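Marked Tables and the Care of Linen
Opinion

The Ulden workroom issues 1591 towels in an ordinary October, and almost every complaint that reaches the office concerns the fold. A towel folded out of square will not sit on a shelf with others, and a stack of such towels leans until someone takes it down and does the work again. It is the view of this office that the remedy lies in the table and that further written instructions will do little good.

The current guidance on linen runs to five pages. It specifies the thirds, the direction of the final turn and the side that faces the shelf front. It says nothing of the surface on which the folding is done. Staff have therefore used whatever was free, including the lids of carts and, in one building, a windowsill. A person who folds on a surface narrower than the towel must finish the fold in the air, and the corners drift.

Milan Hoekstra has argued in these pages that experienced hands need no lines to follow. That is true of experienced hands. The workroom also depends on people in their first week, and on people who fold for an hour at the end of a shift spent on other duties. A straight line on the table gives them an edge to check against without having to ask.

The objection of cost deserves a brief answer. Cardboard sheeting and a roll of colored tape may be replaced whenever they become soiled. The padded folding boards quoted by Bilance came to 60 dollars each and would have to be stored between shifts. Cosimo Marras, who prepared the comparison, recommended the tape, and we concur.

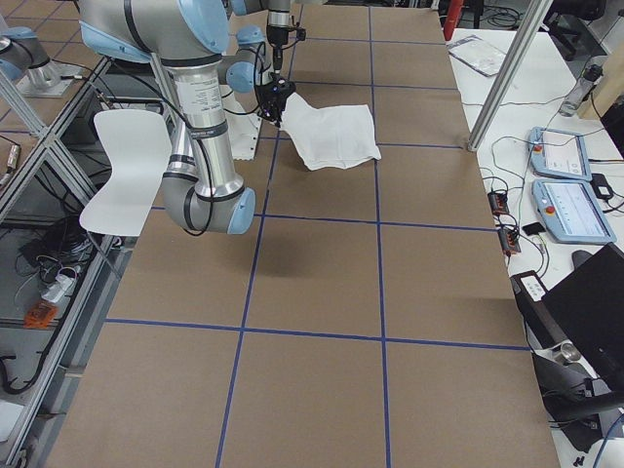
A white towel lifted by one corner over a cardboard-covered table marked with blue tape.

Lifting by the corner should be taught together with the marked table. A towel taken up from the middle brings its creases along with it, and these must be smoothed out before the first fold is made. Held at a corner, the cloth can be lowered along a line and drawn flat from there.

We ask that the next revision of the guidance include one paragraph on surfaces, with the spacing of the lines left to each workroom according to the sizes it handles. Bath sheets will require a separate table.

2020-12-10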